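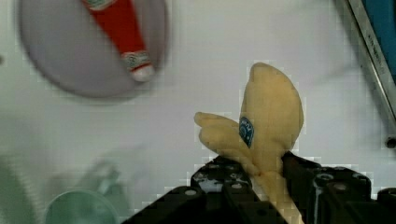 Telimeck Hall — Stage and Sound Check before Doors
Checked by Roswitha Teuber, 23 September 1999
Act: Punditz (four-piece, with a support singer on acoustic guitar)

1. Mains supply and distribution board
OK. Trip switches tested and all reset nicely. Please don't plug the kettle into the stage circuit, lovely as it is to have tea to hand during the soundcheck.

2. Cables taped or under matting
Needs attention. Stage left is beautifully done, thank you whoever it was, but there are 2 loose runs by the drum riser and the singer does like to wander. Tape is in the blue drawer.

3. Speaker stacks strapped
OK. I gave the Brandes cabinets a good shove and they stayed put. The left-hand strap is fraying, though, and I'd like a new one before the Unuvar night.

4. Microphones and stands
OK, apart from one boom arm that droops. We've had it since May and I keep meaning to bring in a spanner.

5. Lighting bar and safety chains
OK. All 9 lamps chained. The amber one at the end runs very warm, so do let it cool before you change the gel.

6. Fire exits
OK now. A guitar case was across the yard door and the bass player moved it at once, very sweetly — he'd thought it was a cupboard.

7. Extinguishers
2 by the stage, both in date.

8. Audience numbers
Limit is 400 standing. Door staff to use the clicker, please, and include the guest list this time.

9. Hearing protection
Earplugs at the bar are running low. More on order.

Fit to open once item 2 is done. R.T.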